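How to run a basket task without annoying the next person

Polyxeni Kouris wrote the first version of these rules on the back of a delivery note. It ran to 20 points, most of them about cables. Elias Sabbagh and I have boiled them down, and they now apply to anyone working in the bedroom at Lusholm with a full-size humanoid.

Before you start

Walk the cable from the robot to wherever it ends. If it crosses the floor, decide which side the robot will turn towards and lay the slack on the other. Yes, you did this in the morning. Do it again.

Put one thing in the basket, and pick something that can be dropped. Fruit shapes are fine. Your mug is not fruit.

Agree who holds the stop button and say the name out loud. "I thought you had it" appears in the incident book twice, in the same handwriting.

During the run

Keep feet, bags and opinions out of arm's reach. Stay out until the hand is open and the arm has stopped, even if the basket is plainly about to go over the edge. A basket is cheap.

Call each stage as it happens: grip, lift, place, release. Mumbling doesn't count. Rafail Stergiou once called "lift" so quietly that it went down in the log as a cough.

If the hand nudges the basket after release, write down that it did. Nudges are data. So are the embarrassing ones.

Afterwards

Park the arms before anyone kneels to pick things up. Log the run number, the object and the reason you stopped. "Lunch" is a valid reason. Run 136 has no reason at all and we would still like one.

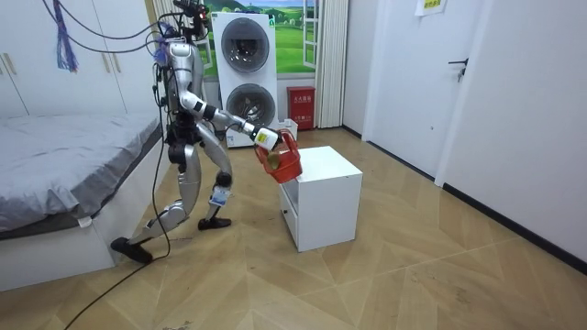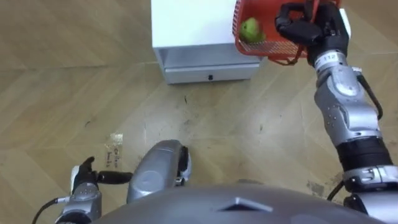

Basket and bedside cabinet
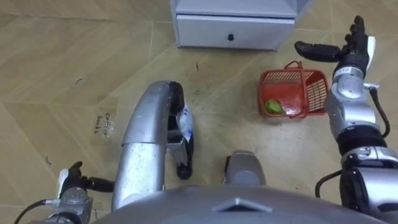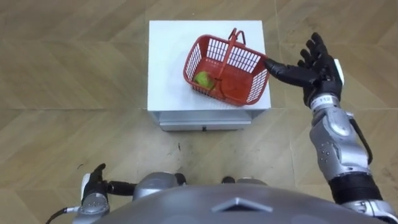 Cadwood Household Robotics Group, Safe Working Pages

All four show the same piece of furniture and the same red basket, with the arm well inside the zone where you shouldn't be. The second has the basket held up by its handle, which is the stage to call "lift". In the third the basket is on the floor and the right hand is open, and that still isn't permission to walk over: the arm must be stopped as well, and you can't tell that from an open hand.

Questions about the stop button go to Athina Makris. Complaints about the mug rule go to Polyxeni, who has heard them.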